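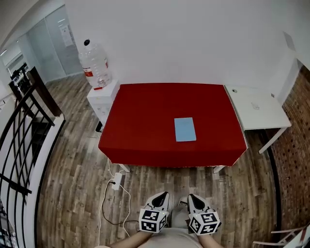 Measure the table first and buy the cloth second, Paloma Ambrose writes in her notes on the Skarkasen rooms, and measure it again if anyone has changed the legs.

Print this page | E-mail this page

Chapter 2
Covered Tables in Shared Rooms

2.1 Scope

This chapter deals with loose cloths laid over rectangular tables in rooms used for registration, display and small meetings. Fitted covers, stretch covers and skirting clipped to the table edge are treated in the next chapter. Round tables are left out, as their drop varies when a square cloth is used and the calculation is different.

The terms below are used throughout.

Top: the horizontal surface of the table, measured edge to edge.
Drop: the length of cloth hanging below the top on any one side.
Short drop: a drop that ends above the floor and leaves the lower part of the legs in view.
Full drop: a drop that ends at the floor, or just clear of it.
Hem allowance: extra cloth turned under and stitched at the edge.
Abutting surface: any desk, cabinet or second table that touches the covered table on one side.

2.2 Short drop and full drop

The table at the head of the chapter has a short drop at the front. The red cloth covers the whole top and hangs over the front edge, and the white legs show at the two front corners. A short drop is the usual choice in rooms where the floor is cleaned with the furniture in place. A full drop hides stored boxes, but it also collects dust at the hem and is easily stepped on.

The drop need not be the same on all sides. Where a desk abuts the table, as on the right side of the red table, the cloth on that side may be folded under, tucked between the two pieces, or cut to end at the joint. Tucking holds the cloth in place but makes a ridge if the two tops differ in height. Rezaul Sultana recommends checking the joint with a straightedge before choosing among the three.

2.3 Finding the cut length

Let L be the length of the top, D the finished drop at each end, and H the hem allowance at each end. The cut length C is then

C = L + 2D + 2H

Worked case. The long table in the Dreltia reading room has a top 3,000 mm long. A drop of 200 mm is wanted at each end, with a hem allowance of 30 mm. The cut length is 3,000 + 400 + 60, or 3,460 mm. Cloth sold in 4,000 mm pieces will serve, with 540 mm left over for a runner or for patches. The width is found in the same way. If the supplier states a shrinkage figure, apply it to both results before cutting.

2.4 Color and contrast

A plain cloth in a strong color makes small paper items easier to find. In the opening picture a single light blue card lies flat on the red, and the two differ in both hue and lightness. A white card on a white desk has neither difference and relies on its edge shadow. For sign-in cards, place labels and voting slips, the cloth and the paper should differ in lightness at least. Differences in hue alone may be lost under dim lamps and are unreliable for readers with color-deficient vision.

2.5 Creases

Fold lines left by storage are faint in most woven cloths and fall out with steam. Press from the back, working from the center toward the hem. Effie Cowie's test strips, kept at Forsyth, show that a fold pressed in with too hot an iron stays visible after washing. The method for steaming a cloth already on the table begins in Section 2.6.

Last updated: June

Contact | Copyright Grevudik Course Texts | Back to top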